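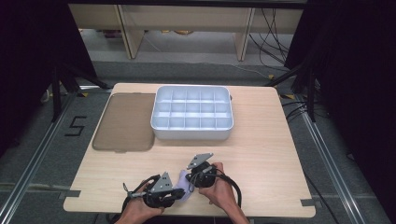
Kanokwan Inthanon wrote back on the February report that she could follow the spending but not the order of it, and asked why the arms are still not purchased when the grippers have been in use since the start of the grant. She also asked for the cable problem to be costed separately from the grippers. Both points are taken up in this report, the first under Arms and the second under Cables and mounts.

Wanomari Handling Project
Progress report to the Bainbridge Equipment Fund
Position at 31/03/2019

Work since the last report

The bench work at Rorkberg has continued with hand-held grippers, one in each of the operator's hands. The task set at present is cloth handling with both grippers on the same piece of fabric. A compartment tray and a flat lid are kept for the small-parts and lid tasks, which were in the original plan and are budgeted under the same line.

Cloth has taken up more bench time than we allowed for. A single soft cloth can be picked up, pulled between the jaws and let go in a great many ways, and operators need practice before their recordings are consistent enough to keep. We moved hours from the tray tasks to cover this. The total hours charged to the grant have not changed.

We are working from a table on a low frame with the floor area curtained off at both sides. The curtains were a late addition to the plan and were paid for out of the site's own operating money. Tape marks on the floor are part of the same set-up and cost very little. The operator's table will stay where it is until the arms go in, and we have asked the site not to book the area for anything else.

Grippers

The hand-held grippers have held up well enough to carry on with. Jaws wear faster than the bodies do. The order placed in February was for 12 spare jaw sets, and nine have been delivered. The supplier has given us a date for the remainder that falls inside the grant period, and the invoice will be paid only when the order is complete.

We do not propose to buy more gripper bodies this year. In the application we had a second full pair listed as a reserve. With spare jaws and plates on the shelf, a reserve pair would mostly sit in a drawer, and we would like to move that money to the cables and mounts line below. This needs the Fund's written agreement, as it is a change between budget lines.

Cables and mounts

Each gripper is cabled, and operators working low over the table have to manage the cable as well as the cloth. The usual fault is at the connector. When one goes, the session stops, the recording in progress is discarded, and somebody has to re-seat or replace the lead. Up to now this has been charged to general consumables, so it did not show up in the figures Ms Inthanon was sent.

Taken out and listed separately, cables, connectors, screws and small brackets have cost $1,863 to the end of the reporting period. We had no line for this in the application. Some of the spending would have been avoided with an overhead lead to take the weight off the connector, and we have asked for a price on a simple version of one. It would be mounted on the stands already at the back of the table if they will take the load. If not, a separate post would be needed, and the price goes up by the cost of the post and the labour to fix it.

Wireless grippers were looked at again. The quote was well above what the grant can carry, and the batteries would add weight at the hand. We are not recommending them at this stage but will ask for a fresh quote before the next application.

Arms

The arms have been held back deliberately. The application assumed we would buy from Vellholm early on and start the bench work on the arms themselves. When the detailed offer came in, the lead time was longer than the catalogue had said and the price did not include the controller or the safety stop. Starting with the hand-held grippers let the recording go ahead in the meantime, and it has also told us several things about what the arms need to do.

The first is reach. Cloth work needs both grippers to meet near the centre of the table and to travel outward again without the elbows fouling. The smaller Vellholm arm can do this on paper only if the bases are set closer together than our frame permits. The next size up fits the frame as it is. The price difference is less than the cost of rebuilding the frame, so the larger arm is now our preference.

The second is payload, where we had asked for more than we need. A cloth weighs next to nothing and the tray is light. We can take the lower payload option on the larger arm, which brings the price part of the way back.

The third is the wrist mounting. We want the same jaw pattern on the arms as on the hand-held grippers so that the recordings carry over. Vellholm have agreed to supply the flange drawing before the order is placed, and the adaptor plates can be cut locally at Rorkberg.

Payment terms offered are 40 per cent with the order and the balance on delivery. The deposit would fall in this grant year and the balance in the next. We need the Fund to confirm that it can pay on that pattern. If it cannot, we would ask Vellholm to invoice in full on delivery, and they have said this would lose us the place we hold in their build schedule.

Installation

Power to the area is adequate for the arms on the site electrician's advice. Guarding is not yet priced. The curtains are for keeping the view plain and do nothing for safety, and they may have to be moved outward to leave room for a light barrier. We have told the site to expect this. The rails on either side of the working area can stay.

Training for operators is included in the Vellholm offer, with travel extra. We have budgeted travel for one trainer and will hold the sessions at Rorkberg.

Risks to the budget

The exchange rate is the main one. The Vellholm offer is in their own currency and is held for a limited period. We have not bought forward and do not have authority to. A smaller risk is freight, which was quoted to the port only; local cartage has been added from a recent invoice for a similar crate.

Staff cost is on budget. One operator has left and the hours are being covered by the others until the position is filled. Recording has slowed a little as a result, mostly in the cloth work, where a new operator takes longest to learn.

Decisions requested

Agreement to move the reserve gripper money to a new line for cables and mounts.

Agreement to the larger Vellholm arm with the lower payload option in place of the model named in the application.

Confirmation that the deposit and balance may be paid in separate grant years.

The Vellholm offer, the connector receipts and the revised budget sheet are attached. The guarding quote will be sent on separately when it arrives.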